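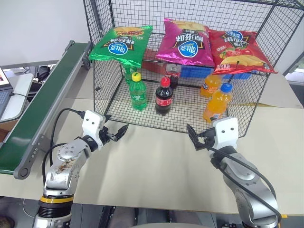
Marcelino Figueroa meint, ich solle die Kasse ganz abschaffen und die Sachen einfach verschenken, das koste am Ende weniger Nerven. Das möchte ich eigentlich nicht, deshalb frage ich hier.

Kasse des Vertrauens im Gemeinschaftsbüro — wie bekommt man den Fehlbetrag in den Griff?
Gefragt von Lâm Doãn am 12.11.2019

Hallo zusammen,

wir teilen uns mit mehreren kleinen Firmen eine Etage (wir sind Betico, dazu Pascu und ein paar Einzelmieter). Seit April kümmere ich mich um die Selbstbedienung in der Teeküche: Chips, Limo, Cola, ab und zu Schokolade. Ich kaufe ein, stelle die Sachen hin, daneben steht eine Blechdose mit Schlitz. Die Preisliste hängt am Kühlschrank. Verdienen will ich daran nichts, aufgeschlagen wird nur so viel, dass es glatte Beträge gibt.

Im letzten Monat hätten nach meiner Liste 120 Euro in der Dose sein müssen. Es fehlten 44. Ich unterstelle keinem Absicht. Viele haben kein Kleingeld dabei und vergessen es dann. Manche nehmen auch Leergut wieder mit, andere lassen es stehen, und dann weiß ich nicht, wem das Pfand zusteht.

Eine Strichliste hatten wir kurz. Da hat irgendwann jemand den Stift mitgenommen, und danach lag der Zettel nur noch herum.

Wie macht ihr das? Einen Automaten möchte ich nicht aufstellen, dafür sind wir zu wenige. Und muss ich mir wegen der Steuer Gedanken machen?

Danke und Gruß
Lâm

Snædís Ingvarsson

Hallo Lâm,

ich betreue so etwas seit acht Jahren, erst in einem Verlag, jetzt bei Endatden. Ein Fehlbetrag von mehr als einem Drittel ist zu hoch, um ihn einfach hinzunehmen. Bei uns hat Folgendes geholfen:

Auf volle Beträge gehen. Alles kostet entweder einen oder zwei Euro, Pfand eingeschlossen. Seitdem gibt es kaum noch Diskussionen um Wechselgeld.

Eine zweite Möglichkeit zum Bezahlen anbieten. Wir haben einen Zettel mit den Daten für die Überweisung aufgehängt, und etliche zahlen jetzt einmal im Monat per Handy. Die Dose bleibt trotzdem stehen.

Leergut kommt in eine eigene Kiste, und das Pfand daraus fließt in den Einkauf. Wer sein Pfand selbst haben will, nimmt die Flasche eben mit. Das steht so auf der Preisliste.

Den Stand aushängen. Ich schreibe am Monatsende zwei Zahlen auf: Einkauf und Einnahmen. Keine Namen, kein Kommentar. Im Monat nach dem ersten Aushang war der Fehlbetrag deutlich kleiner.

Strichlisten funktionieren nur, wenn der Stift angebunden ist und einer am Monatsende wirklich kassiert. Bei mehreren Firmen auf einem Flur würde ich davon abraten, da sind immer Gäste dabei, die auf keiner Liste stehen.

Zur Steuer kann ich dir nichts Verbindliches sagen. Frag in eurer Buchhaltung nach und heb die Kassenbons auf.

Khoa Hoàng

einfach abschließen und schlüssel nur gegen geld. bei uns (pridex) gibts seitdem keine probleme mehr

Phúc Thân

Abschließen würde ich nicht, dann kauft kaum noch jemand etwas und du sitzt auf der Ware. Snædís hat das meiste schon geschrieben, von mir nur zwei Ergänzungen.

Leer die Dose öfter. Wenn viel Geld darin liegt, verschwindet auch mal welches, und das taucht in deiner Rechnung genauso als Fehlbetrag auf wie eine nicht bezahlte Cola. Ich nehme das Geld jeden Abend heraus und lasse nur ein paar Münzen zum Wechseln drin.

Und prüf mal deine eigene Liste. Ich hatte lange Ware mitgezählt, die abgelaufen war und die ich selbst weggeworfen hatte — das waren bei mir immerhin 8 Euro im Monat.

Lâm Doãn

Danke euch. Die glatten Beträge und die Leergutkiste probiere ich als Erstes aus. Abgelaufene Sachen habe ich bisher tatsächlich nicht aus der Liste gestrichen, das hole ich nach.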